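マイクロファイバークロスは本当に万能なのか 家の拭き掃除で疑ってみたこと

暮らしの手入れメモ > 掃除 > 布と道具

掃除の記事を読むと、たいてい最後はマイクロファイバークロスにたどり着きます。水だけで落ちる、洗剤いらず、一枚で家じゅう。私も長いあいだそう信じて、まとめ買いの束を洗面台の下に押し込んでいました。いまは少し違う考えです。便利な布であることは認めますが、万能という言葉にはかなり割引が必要だと思っています。

この欄では、うちで続けていること、やめたこと、いまだに納得していないことを順不同で書いておきます。科学的な試験をしたわけではありません。台所と机と窓を拭いてきた人間の感想です。

■「水だけで落ちる」の範囲

水だけで落ちるのは、ほこり、手あか、乾いた水はねのあと、このくらいまでです。ガスコンロまわりの油は伸びるだけで、拭いた本人だけがきれいになった気でいます。翌朝、斜めから光が入ると筋がはっきり見えます。

油には素直に台所用洗剤を使います。ぬるま湯に数滴たらして布を浸し、固く絞って拭き、そのあと別の水拭き用で二度拭く。洗剤を使いたくないという気持ちはわかりますが、水だけで二十回こするのと薄い洗剤で二回拭くのとでは、塗装やコーティングに悪いのはたぶん前者です。

重曹を勧める人もいます。私は机や天板にはもう使いません。粒が残って白くなり、それを取るためにまた水拭きが増えるからです。焦げた鍋なら使います。

■折り方にこだわる意味はあるか

四つに折って八面使う、という話はあちこちで見かけます。これは珍しく本当に役に立ちました。丸めて使うと力が一か所に集まり、汚れた面がどこだったかもわからなくなります。折ってあれば、汚れたら面を替えるだけです。

ただし八面全部を使い切れという教えには従っていません。四面も使えばたいてい布全体が湿って汚れが裏に回っています。残りの面がきれいに見えても、新しい一枚に替えたほうが早いです。
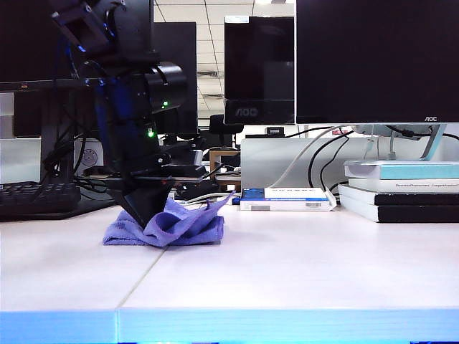
例外は隅と溝です。引き出しの取っ手の裏、蛇口の根元、窓のレールなどは、折った布では届きません。ここは布の端を指に巻くか、割り箸に巻いて輪ゴムで留めます。専用の溝ブラシも買いましたが、毛先が開くのが早く、割り箸に戻りました。

■値段の差は布の差か

以前、このページで値段の話を書いたところ、読者のGodelieve Dijkstraさんから長いお便りをいただきました。彼女はBrikelの布を使い続けていて、安い束売りとは吸い方がまるで違うと言います。そこで私も一枚買いました。1,000円です。一枚で、です。

確かに最初の数回は気持ちよく吸いました。縁の始末もきれいです。ところが洗濯をくり返すうちに、私の手では束売りのものと区別がつかなくなりました。目をつぶって触ってみてもわかりません。Dijkstraさんにそう返事をしたら、洗い方が悪いのだと叱られました。そうかもしれません。とはいえ、洗い方を選ぶ布を毎日の台所で使う気にはなれず、いまは眼鏡とガラスのコップ専用になっています。

一方、安すぎる束には困ったこともあります。毛が抜けるもの、縁の糸がほつれて取っ手に引っかかるもの、濃い色が水ににじむもの。白い棚を拭く前に、必ず流しで一度すすいで水の色を見てください。色が出なくなるまでは、白いものに近づけないことです。

■洗濯の決まりごと、守っているものと無視しているもの

守っているのは次のとおりです。

柔軟剤は入れない。これは試してみてはっきり差が出ました。入れた布は水をはじくようになり、窓に筋が残ります。

タオルと一緒に洗わない。綿の毛羽を全部拾ってきます。一度やると、次に黒いものを拭いたときに後悔します。

乾燥機の高温は避ける。うちでは部屋干しです。薄いのですぐ乾きます。

無視しているのは、使うたびに手洗いせよという教えです。ほこりを払っただけの布なら、網袋にためておいて週に一度、水曜日にまとめて洗います。油を拭いたものだけは別で、その場で洗剤をつけてもみ洗いします。油のついた布をためると、においが袋ごと移ります。

煮洗いもやめました。生地が硬くなった気がしたのと、鍋を一つ占領されるのが嫌だったからです。においが取れないときは、酸素系漂白剤をぬるま湯に溶いてつけ置きし、よくすすぎます。塩素系とは絶対に混ぜず、製品の表示にある生地かどうかも先に見ておきます。

■机まわりは乾拭きから

仕事机は毎日拭くと決めている人が多いようですが、毎日拭いても、やり方が雑なら汚れを移動させているだけです。とくに最初から濡れた布を使うと、ほこりが灰色の線になって継ぎ目に入り込みます。入ったほこりは爪楊枝でも取りにくいものです。

順番は、乾いた布で奥から手前へ、それから固く絞った布、最後にもう一度乾いた布。三回は面倒だと言うなら、絞った布を省いてください。乾拭きを省くよりずっとましです。飲み物の輪じみがなければ、乾拭きだけで足りる日のほうが多いはずです。

継ぎ目に水を残すのもよくありません。合わせ目のある天板は、そこから水を吸って角がふくれることがあります。水拭きのあとは、継ぎ目に沿って乾いた布を一度すべらせておきます。
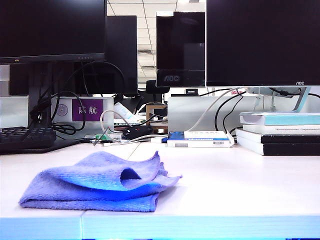 液晶画面については、ネットの助言がいちばん信用できない分野だと思っています。アルコールで拭けという人、酢水がいいという人、眼鏡用の湿ったシートで十分という人。どれも、自分の画面が平気だったというだけの話です。表面の加工は製品ごとに違うので、まず説明書を読んでください。読みたくなければ、電源を切り、乾いた清潔な布で軽くなでるところまでにしておくのが無難です。

霧吹きを画面に直接向けるのだけはやめたほうがいいです。液は下の縁にたまり、中へ入ります。同僚だったVikas Katiyarさんは、これで一台だめにしました。水で湿らせるなら、布のほうに少しだけ吹きます。それから、床や流しを拭いた布を画面に回さないこと。洗ってあっても、細かい砂が残っていれば傷になります。

■窓と鏡

窓は曇りの日に拭け、というのは昔からの知恵で、これは当たっています。晴れた日は水がすぐ乾いて跡になります。湿気で汚れがゆるむからだという説明もよく聞きますが、そちらは効き目を感じたことがありません。

新聞紙で磨くと光るという説は、半分だけ本当でした。古い鏡はよく光りました。白い窓枠にはインクがつきました。いまは平織りの、毛足のない布で仕上げています。ふわふわの布は水を取るのは得意でも、仕上げには毛足の短いものが向いているようです。この点は売り場の表示がまったく役に立たず、どの袋にも「窓・鏡に」と書いてあります。

■色分けは続くか

赤はトイレ、青は机、黄は台所。収納の本に必ず出てくる方法です。最初の月はうまくいきました。そのうち家族が手近な一枚をつかむようになり、青い布が玄関の靴を拭いていました。

うちで残ったのは、色より置き場所です。トイレの布はトイレの棚、台所の布は流しの下。使う場所から動かさなければ、色は何でもかまいません。ただトイレ用だけは角をはさみで切り落としてあります。洗濯のあとに混ざっても、触ればわかります。

■捨てどき

「何百回も洗える」という売り文句を見ます。うちの束の袋にも大きな数字がありましたが、数えた人がいるのか疑わしいところです。私の目安は、水滴の上に置いたときの様子です。すっと吸えばまだ使えます。押しても水が逃げるなら、窓や画面の担当は終わりで、玄関のたたきや自転車に回します。それも済んだら捨てます。

洗うと細かい繊維が出るという指摘も、気にはなっています。目の細かい洗濯袋がいいと聞いて使っていますが、どのくらい効いているのかは私には確かめようがありません。少なくとも洗う回数を減らすのは簡単なので、ほこりだけの日は外で振って済ませています。

■読者から

Karlijn Meijerさん「着古した綿のTシャツで十分です。うちはずっとそれです」

反論しにくいご意見です。乾拭きの仕上げではやや毛羽が残りますが、油拭きはTシャツのほうが気楽に捨てられます。私も換気扇の掃除にはTシャツを使っています。

Azucena Rosalesさん「セルロースのスポンジ布はどうですか」

流しまわりの水をさっと取るには、こちらのほうが上だと思います。乾くと板のように固くなるのが好きになれず、うちでは一枚だけ、蛇口の横に掛けてあります。

次回は、まな板の黒ずみにレモンと塩が効くという話を取り上げます。レモンはもう買ってあります。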